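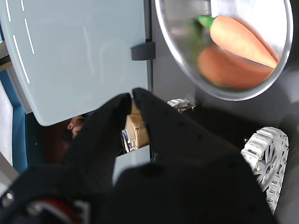 Omport has begun collecting hand-guided grasping examples for Nukura, its learning system for small manipulators, project lead Sabine Reinholz said. The target for the first stage is 3455 usable episodes. Collection opened in March with a trial run of 100 episodes, all of which were later discarded after the recording format changed.

An episode is one attempt at one instruction, from the first movement of the gripper to its return to a start position. The operator guides the two-fingered gripper directly. Gripper position, finger opening and camera images are stored against a common clock, along with the wording of the instruction. Instructions are short and name one object and one destination, such as "put the carrot in the pan" or "move the carrot to the left bowl."

The object set is made up of toy vegetables and ordinary kitchenware. Toy vegetables keep their shape over months of handling, which real produce does not, and their curved surfaces give the fingers few flat places to close on. Objects are moved between episodes according to a printed layout list. Operators may depart from the list but have to log the change.
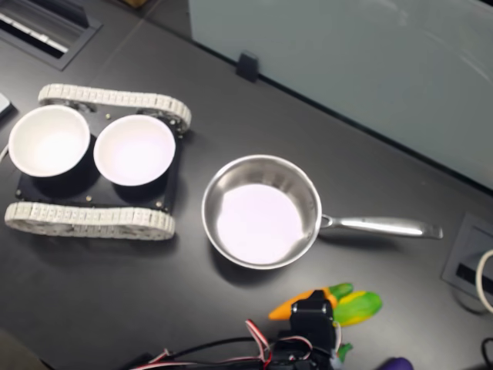 Toy vegetables, a saucepan and a tracked chassis carrying two bowls on the collection table.

Bowls fixed to a tracked chassis allow the destination to be set at a different place and angle without changing the bowls themselves. In the current stage the chassis is stationary during an episode. Episodes with a moving destination are planned for the second stage and will be stored as a separate set.

Failed attempts are kept. Dirk Rathjen, who maintains the recording software, said a failed grasp followed by a correction is labeled as a single episode with a retry mark, while an attempt abandoned by the operator is labeled as incomplete and left out of the count. Under the earlier format both cases carried the same label, and they could not be separated afterward.

"We had the images and we had the positions, but we could not tell from the file why the operator stopped," Rathjen said. "Writing a label takes a few seconds. Working it out later from the recording takes much longer, and two people will give you two answers."

Each finished episode is checked for dropped images and clock drift before it is accepted. Accepted episodes are cut to a maximum of 900 time steps. Longer ones are returned to the operator, who may split them if the instruction contains two separate actions. Training uses batches of 512 time steps drawn across episodes, so that no single long recording fills a batch.

Thiele, which supplies the labeling tool, is adapting its review screen to show the instruction beside the recording. At present reviewers open the two in separate windows, and mismatched pairs have been found in the accepted set. Those episodes are being reviewed a second time.

Reinholz said reflective surfaces remain the most frequent source of poor position estimates. A polished metal surface can return a second view of an object, and the estimator sometimes places the object at the reflection. The team has decided against removing such surfaces from the workspace. Episodes affected by the problem will be tagged and used as a test group for the next version of the estimator.

A first model trained on the accepted episodes is to be compared with Prornasa, the scripted grasping routine Omport uses now. Both will receive the same instructions and the same starting layouts. No release date has been set for the data, and the license terms are still under discussion.

Filed under: Robotics > Manipulation > Training Data
Last updated: Sep 2, 2018
Contact the news desk | Copyright 2018, all rights reserved | Back to top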